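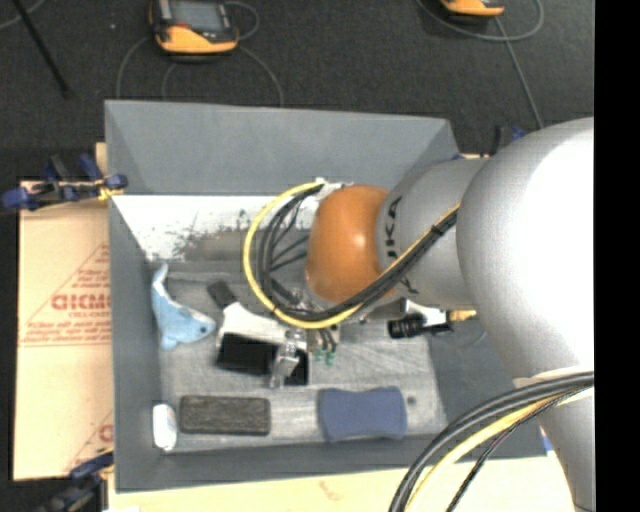 The Trokari arm over its sorting bin, Bruvgate shared workshop.

Trokari bin sorter

Trokari is a shared-workshop build, a bin-picking setup around a secondhand KUKA arm, put together by members of the Bruvgate workshop in Drindinby. It picks mixed household items out of a gray bin and puts them down somewhere else. The name covers the whole thing: arm, gripper, bin, cabling, and the picking software, which is called Bugti. Some members use Bugti for all of it. The build log uses both, sometimes in the same entry.

Contents
1 Background
2 Arm and gripper
3 Cabling
4 Bin and clamps
5 Test items
6 Software
7 Running it
8 Known problems
9 See also

Background

Started as a floor project in September. Bruvgate had the arm in storage for two winters before that, no controller. A controller came up for sale from a closed packaging shop and the members bought it out of the tool fund. First powered move was a single joint, slow, at night, door locked. First real pick came in the spring.

The original plan was a bottle sorter for the recycling corner. Dropped early. Bottles roll, and the workshop did not produce enough of them to be worth it. The mixed bin took over from there.

Arm and gripper

The arm is an industrial type, far bigger than anything else at Bruvgate. Silver-gray housings, orange-brown at the wrist, KUKA lettering on the link. It reaches down into the bin from one side. Members have talked about hanging it from overhead, no one has priced the steel.

The gripper has shiny metal fingers, filed and refiled. Earlier fingers were printed plastic and flexed too much on anything heavy. Finger shape went through several rounds; the log has drawings for most, round four is missing. Fingers can be swapped with two screws. Keep the old ones, they fit the small parts jig.

Cabling

Most of the build time went here. Yellow and black cables run together in a loop around the wrist joint, with a black tie holding the bundle up on the link. The loop has to be big enough for the wrist to turn both ways and small enough not to catch the bin wall. Too short and it pulls at full turn. Too long and it drags over the items.

Rule in the log: move the wrist by hand-control through its whole range after any cable change, before running a program. Recheck the tie too. It creeps.

Hoses and the other cables drop down along the lower arm in a second bundle. Leave this one alone unless something leaks.

Bin and clamps

The bin is open, gray, with tall sloping walls. The slope lets the gripper come in at an angle near the sides. Corners are still hard. The floor of the bin is scratched up from missed picks and there are scuffs by the far wall, none of which bothers the software so far.

Blue and black clamps keep the bin from shifting. A bin that moves even a little throws off the saved positions and the whole thing has to be taught again, so clamps get checked at the start of each session. Flat cardboard lies next to it. Carpet behind, dark, which is good for keeping glare down and terible for finding dropped screws.

Test items

Anything goes in if it survives being squeezed. The usual pool is kept on a shelf and swapped often. Among the regulars:

Plush dolphin, light blue. Easy to grab, hard to let go of cleanly. Fabric hangs on the finger.
Blue sponge. Good first item for new members.
Dark rectangular block, rough surface. Grips well lying flat, less well in a corner.
White and black tool, something like a wide brush or scraper. Awkward. The handle swings when it is lifted off center.

Wet things are banned, also glass and food.

Software

Bugti runs on a workshop PC next to the controller. It takes a list of saved approach positions, tries them in order, and logs each attempt as held, slipped, or missed. No learning in it yet. The code is 1724 lines with the comments, more than it needs, and a cleanup has been promised since the first version.

Positions are taught with the hand control. The saved list was at 154 entries when last tidied, many near-duplicates. A few do nothing but move the arm clear of the bin.

Running it

Two people minimum. One at the stop button, the other at the PC. Arm speed is capped low for all bin work. Hands out of the bin whenever drives are on, even for a quick nudge.

A standard run is 100 picks with items reset by hand whenever the bin gets too empty. The longest run so far went 163 before a slipped tie ended it.

Known problems

Corner picks miss a lot. Small rounded items stand up against the wall and the fingers close above them.
Soft items sometimes get dropped outside the bin.
Cable loop brushes the far wall on the deepest reach. Workaround is to turn the wrist first and then lower.
Log files get overwriten if the PC clock resets. Copy them off after each session.

See also

Bruvgate workshop
Bugti (software)
Bin picking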